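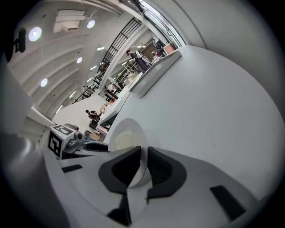
Auður Ladefoged asked after the June session whether a team could skip section 4 if its gripper had worked fine the week before. The club's answer is no. Every team runs the full check before its first recording of the day, including teams that finished the night before with a good file.

4. Checking the hand-held gripper

4.1 Put the gripper on the bench with the power off. Wipe the finger pads with a dry cloth. Do not use the Aigner cleaner on the pads or on the lens.

4.2 Look at the marker patterns on the cube. A scratched or lifting pattern has to be replaced before you go on. Spares are in the Bakell drawer, in the envelope marked with your team number.

4.3 Try the camera bracket with two fingers. If it moves, tighten it a quarter turn and try again.

CAUTION: Do not tighten the bracket while the gripper is powered. The cable runs close to the screw and has been pinched twice this term.

4.4 Switch on and wait for the steady light. Start the Dekarow program and choose "New session".

4.5 Open and close the fingers five times, all the way. The program shows a reading for each stroke. Fully closed should read below 70 and fully open above 1342. Write both readings on the team sheet.

4.6 Hold the gripper at chest height and turn slowly through one full circle. Keep your free hand away from the lens.

4.7 Record a test of 300 frames and play it back. Both finger pads must stay in view from start to finish.

NOTE: The lens is very wide. The picture will be round, with black corners, and straight edges in the room will look bent. Do not try to correct this in the settings.

4.8 If the playback stops early, check the free space on the card. The program needs at least 3730 MB for a Ruvalley task.

If a reading in 4.5 is out of range after two tries, hang a red tag on the gripper and hand it to Rupert Stöckli. Do not open the housing. Take the next gripper from the rack and start again at 4.1.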